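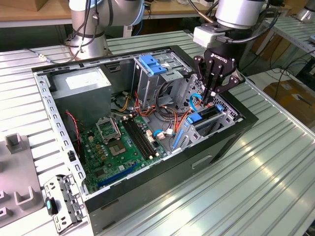

Vasanthi Seneviratne says the part of the job she will miss least is the clips. She has spent much of her working day with her fingers inside old desktop computers, and by the end of a late shift her thumbs would be sore enough that she opened her front door with her elbow. She told colleagues last week that she was glad to hand the clips over, and that she wanted it in writing that her hours would stay the same.

They will. Drustano's Larbridge plant confirmed the point in a letter to all teardown staff before announcing its new robotic disassembly line.

LARBRIDGE, Aug 3, 2025 – Drustano, which repairs and recycles office computers, is bringing robot arms into regular use in the teardown room at its Larbridge plant. The line, known in the building as Cisiria, will work on desktop towers that are too old or too damaged to be sold again. Staff will continue to handle every machine that goes to the repair side.

Until now, each tower has been taken apart by one person at one bench, start to finish. The side panel comes off, then the cables, the cards, the memory, the drives and the power supply, and the parts go into separate bins. The work is simple to learn but hard on the hands. Cases have sharp edges, and makers use different latches and clips, many of them stiff with age.

Under the new arrangement, a technician opens and checks the tower and lays it on its side on a ribbed aluminum table. A robot arm fitted with a two-finger gripper reaches down into the case from above. Work around the expansion slots, where a blue plastic clip can sit right next to a loop of cable, is among the tasks the plant has spent the most time on.

"Cables are the hard part," said Gwion Owen, engineering manager at Larbridge. "A clip is where the drawing says it is. A cable is wherever the last person left it. We had to teach the line when to carry on and when to stop and ask for somebody."

When the line stops, a light comes on over the bench and the technician decides what to do. The technician can move the cable and restart the job, take the part out by hand, or pull the tower off the line. There is no target for how few stops a shift should have. Owen said the plant left that number out on purpose during the first months, so that people would not be tempted to push a bad case through.

What changes for staff

No jobs will be lost as a result of the change, the company said. Teardown staff keep their current grade, pay and shift pattern. The room will go on running two shifts, and each shift will have a line lead chosen from the present team.

The main difference will be in how the day is spent. Technicians will do less pulling and prying and more inspection, sorting and fault finding. They will also have charge of the fixtures, the plastic holders beside the case where parts are seated. Several holders have already been redrawn after comments from the late shift, mostly to make them easier to reach from the technician's side of the table.

Staff will rotate off the line during each shift. Siobhán Geraghty, staff representative for the teardown room, asked for the rotation early in the talks and said it remained the condition that mattered most to her members.

"People were worried about being parked in front of a machine all day, waiting for it to get stuck," Geraghty said. "That is tiring in its own way. We said we'd support this if there was real variety in the work, and if anyone could hit stop without having to explain themselves afterward. Both of those are in the agreement. We'll be checking that they stay there."

Geraghty said some members still have doubts. A few of the most experienced technicians can strip a familiar model faster than the line does, and they have said so. The company does not dispute it. Owen said the line was not bought for speed on a single tower, and that its value would show in the last hours of a shift, when tired hands get cut.

Training

Everyone in the room will get two days of paid training before working with the arms. The course covers safe loading, restarting after a stop, changing gripper fingers and basic cleaning. Staff who want to go further can apply for a longer course in setup and programming, held at the company's Dolan site. Travel time to Dolan will be paid.

Esperanza Okafor, who runs training at both sites, said the technicians' knowledge of old computers shaped the course from the start.

"They know which cases fight back," Okafor said. "You can hand them a tower with the badge missing and they'll tell you what's under the drive cage. That went straight into the job sheets. I'd sooner teach a teardown technician about robots than the other way around."

Trials and next steps

Before the announcement, the plant ran 500 towers through the line as a trial, with a technician present for every one. Early runs were slow, and the sequence for drive cages was rewritten more than once – the version now in use leaves the heaviest cages to a person. Towers with swollen or leaking parts are kept off the line altogether and go to a separate bench, as before.

Drustano plans to put a further 2000 towers through Cisiria before deciding whether to extend it to other equipment. Small-format desktops would be the likely next step. Laptops are not being considered, as their batteries call for different handling. The company will share stop records and injury reports with staff representatives each month during that period.

Cathal Ó Flaithearta, plant director, said customers who send equipment to Larbridge would not need to change anything. Collection times, paperwork and the wiping or destruction of drives all stay as they are, and drives will still be signed for by hand.

"We've had a lot of questions from the town about what this means for hiring," Ó Flaithearta said. "We are still taking on people for the teardown room, and we still want people who are good with a screwdriver. There are openings on the late shift in August."

Applications can be made at the Larbridge front desk or through the company's website. No experience with robots is required.

About Drustano

Drustano collects, repairs and recycles desktop computers and related office equipment for businesses, schools and public offices. It operates plants at Larbridge and Dolan.

Media contact: Press Office, Drustano, Larbridge. Visits to the teardown room can be arranged on request. Visitors must wear closed shoes and safety glasses, which are available at the front desk.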